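Pliltau Homeowners Association
Minutes of the January Meeting

The meeting was called to order at 7:05 p.m. in the community room on Lyons Street. A quorum of the board was present. Nine homeowners attended.

Minutes of the previous meeting
Approved with one correction. The gate on the north path was listed as repaired. It should have read "repair ordered."

Financial report
The operating account covers all bills received to date. The board approved moving $3,000 from operating to the reserve fund, as set out in this year's budget. Two owners are behind on dues and have been sent the standard letter. One owner asked whether dues can be paid by card. The management company, Nemov Property Services, charges a fee for card payments and the fee would be passed on to the owner. No change was made.

Water and drainage
The storm drain at the corner of Tirkia Court backed up twice during the December rains. The contractor put a camera down the line and found roots at the second joint. The quote to clear the roots and reline that section was read aloud. The board asked for a second quote before voting. In the meantime owners on the court are asked to keep leaves out of the gutter and to park away from the grate on street sweeping mornings.

An owner on the low side of the court reported standing water along the back fence. This is on the common strip and is the association's to fix. Nemov will have the landscaper look at the grade.

Electrical use and tripped breakers
Several owners in the older units have had kitchen breakers trip over the past two months. Nemov's electrician checked the panels in two of these units and found them in good order. Heating appliances sharing one circuit are the likely cause. Panels inside a unit are the owner's responsibility under the bylaws. Owners who want a circuit added need a city permit, and a copy must go to Nemov before work starts. 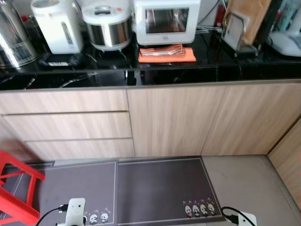
A motion to have the association pay for an inspection of every panel was made and seconded. After discussion the motion failed. A second motion, to ask the electrician for a group rate that owners could use if they wish, passed with one opposed. The rate will be posted by the mailboxes when it comes in.

Parking
There are 72 marked spaces and all are assigned. The waiting list for a second space is closed until spring. Owners were reminded that guest parking is limited to three nights in a row. One owner objected to the towing notice left on a relative's car. The board agreed the notice should have listed a phone number and Nemov will reprint the form.

Landscaping
The two dead plums near the entrance will come out in February. Replacements were discussed at length. Some owners want shade trees and others want something that drops less fruit on the sidewalk. The landscaper will bring three choices to the next meeting, with prices. Mulch for the front beds was approved at $278.

Path lights
Four lights on the north path are out. Two need bulbs and two need new fixtures. Bulbs will be replaced this month. The fixtures are on back order.

Owner comments
A request was made to move trash pickup to later in the morning. The hauler sets the route, but Nemov will ask.
A dog has been off leash on the east lawn. The rule is leash at all times on common ground.
The community room thermostat is set too high on weekends. The board will look at a lockable cover.

Next meeting
Second quote for the drain, tree choices, and the draft pool rules will be on the agenda. Items from owners must reach Nemov a week ahead.

Adjourned at 8:40 p.m.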